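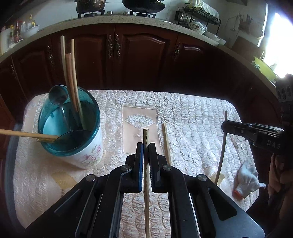
3. Where the Chopsticks Live

Our group spent January on one small question, which was how a shared kitchen should store its chopsticks and ladles, and I have to say we grew very fond of it! The kitchen at Todevthorpe has a white holder with pink flowers on it and a teal lid that tips open. A ladle and the chopsticks share it, and a few sticks usually end up lying on the quilted tablecloth instead. We asked 24 households in Paquette where theirs go, and most said a drawer, a jar, or (my favorite answer) "wherever there's room."

The second half of our time went to the counter, where the rice cooker and the microwave have already claimed their spots. A holder that looks modest in a shop feels a good deal bigger once it has to fit in beside a cooker, a pot and a water jug, so we kept coming back to the idea of something narrow with a lid. We also tried keeping a pair of chopsticks with each bowl, and I liked that one very much.

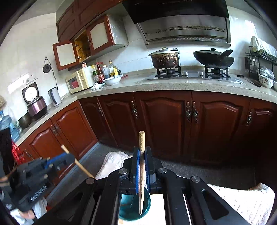
Lalit Shakya thought the bowl idea would fall apart at dinner for six, and asked us to try a taller jar first, with the tips facing up so they can air out after washing. We have added that to the plan for next term, along with a second survey of 40 households.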